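Service Request 3251
Subject: Residue and color transfer on folding surface, Room 74
Requested by: Garment Preparation, Clerach Building
Assigned to: Fasil Araya, Facilities Support
Priority: Normal
Status: Closed

Description of issue
Garment Preparation reports that dark lint and a faint gray film are collecting on the white worktable in Room 74. The film has been found on light-colored items folded after a run of black garments. The section requests that the surface be checked for damage and that a cleaning procedure be confirmed.

Entry 1, Fasil Araya, 9:20 a.m.
Request received. The section has been asked to set aside any marked items and to state which cleaning product is in use on the table. Until further notice, light and dark garments should not be folded on the same surface in the same session.

Entry 2, Araceli Aguirre, Garment Preparation, 10:05 a.m.
The product in use is Hikatell surface spray, applied at the end of each shift and wiped with a paper towel. Two white shirts have been set aside. Both show gray marks along the back, where the fabric was in contact with the table. The black garments concerned are from the Paiva order received in September and were not washed before folding.

Entry 3, Fasil Araya, 1:40 p.m.
Surface inspected. No scratches, cracks or lifting were found. A dry white cloth drawn across the middle of the table picked up lint and a gray smear. The same cloth test on the rounded front edge was clean. A second test was carried out after washing the table with warm water and mild soap and drying it fully. No transfer was observed.

The spray appears to leave a thin coating when it is not rinsed, and loose dye and fiber from unwashed garments adhere to it. The table itself does not require repair or replacement.

Entry 4, Fasil Araya, 3:15 p.m.
The following procedure has been agreed with the section:

1. Fold light items first and dark items last.
2. Lay each dark garment down and lift it clear when repositioning. Do not drag it across the table.
3. Between batches, remove lint with a dry cloth.
4. At the end of the shift, wash the surface with mild soap and water, rinse, and dry. Discontinue the Hikatell spray.

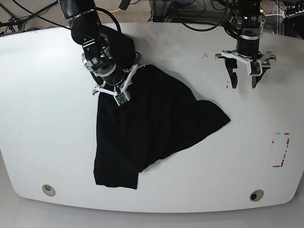
Step 2 applies in particular to the larger black pieces, which tend to bunch when picked up by the upper edge and should be spread again before the first fold is made. Corners that have tucked under are to be released by lifting the fabric.

Entry 5, Araceli Aguirre, 4:30 p.m.
Procedure followed for the afternoon batch. No marks found on light items. The two shirts set aside have been sent to Gonduretti for laundering, and the section will record the result under its own reference.

Resolution
Cleaning product discontinued and folding order revised. No parts or labor charged. The request may be reopened within 3 weeks by replying with the request number.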